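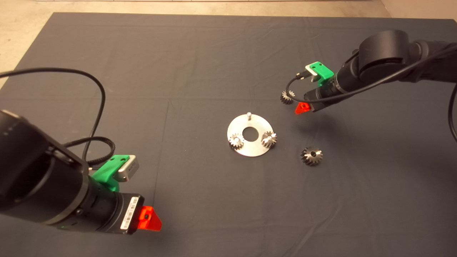

I bought the Birix bevel gear kit in March to replace a demonstration set that had lost most of its parts. It comes as a steel-colored base plate, a set of small bevel gears, and the pins they run on. The price was $119, with shipping included. I have now put it together and taken it apart enough times to have an opinion.

## What works

The teeth are cleanly cut and I found no burrs on any of them. The gears drop onto their pins without forcing and mesh smoothly once all of them are seated. The plate is flat and heavy enough to stay where you put it, even on fabric. 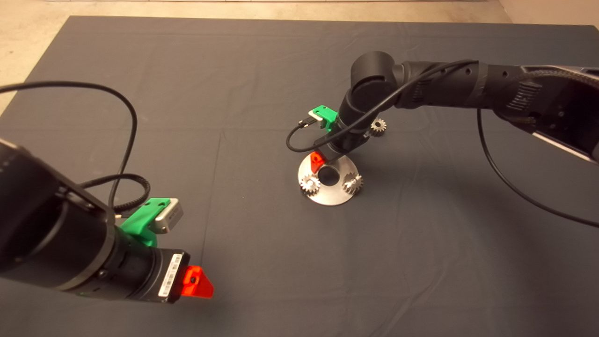
*Working on a dark gray cloth, spread over the floor.*

## What doesn't

The instruction sheet is poor. It has 3 drawings, and the second one shows the gears from an angle that hides the teeth. My colleague Wubit Mekonnen gave up on it and went by feel, which took her less time than reading did.

The pins are also a little short. If you lift the plate before everything is seated, a gear can slide off - and they roll. I wrote to Birix about longer pins and got a polite answer two days later saying they don't make any. 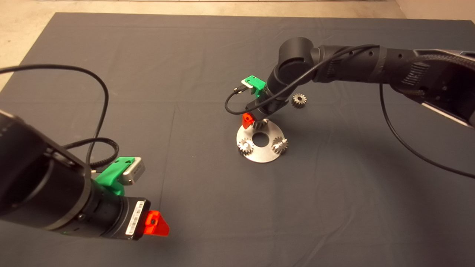
**Sotiris Kouris**
*Workshop instructor and parts reviewer*

I also tried the cheaper Wulomis set, which sells in a plain box with no tray. Its gears are noisier and one bore was tight enough to need a reamer. I would pay the difference for the Birix.

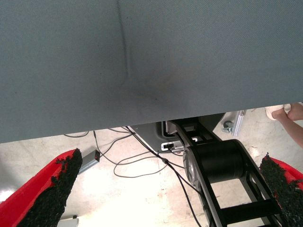

Small gears need a soft surface under them, and the kit should include one. On a bare bench they bounce and end up on the floor. Any plain woven gray sheet will do, and a crease or a darker smudge on it makes no difference to the work. Mine is big enough to hang over an edge when I want it to. Pull it flat before you start, as the hem tends to curl.

**Rating:** 4 out of 5. Buy it for the gears and ignore the sheet of drawings.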